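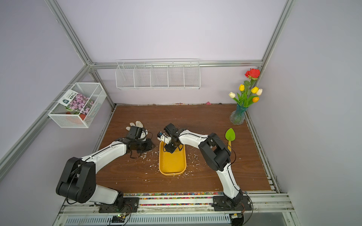
A white work glove and a yellow tray on the tabletop.

Magnus Paterson had let his tea go cold by the time we got on to the cup tie, and he didn't seem to mind a bit. "We were 2-0 down and I thought, well, that's our lot," says the Wemis goalkeeper, who has played 400 games for the club and remembers most of them fondly — even the wet ones at Nodlow.

Then came the second half, and three goals in front of 1,177 people. "Ourania just told us to go out and enjoy it," he says of his manager, Ourania Athanasiadis. "She's lovely like that, though she did shout a bit first."

Jindov are next, away, and he hopes his bad knee will be right by then.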